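Limescale on taps - quick fixes

Posted 5th March

Chalky ring round the spout? White vinegar on a rag, wrap it tight, leave 25 minutes. Rinse, wipe, done. Dont use it on brass or gold finishes, it'll eat them.

Aerator clogged - unscrew by hand, soak overnight in a cup. Old toothbrush for the mesh. Put the plug in first or you'll lose the washer!

Marble or stone sink: no vinegar, no lemon. Dish soap and warm water only. Gunus paste is ok on steel, too gritty for anything else.

Drips after all that? Probaly the cartridge. Shut both valves under the sink before you touch it.

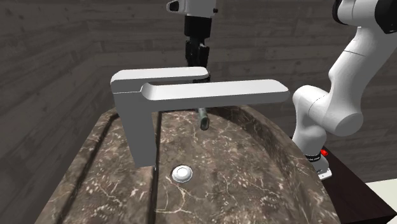 Faucet over a brown marble-pattern sink

Dry it off at night. Saves scrubbing later.

9 comments - 2 shares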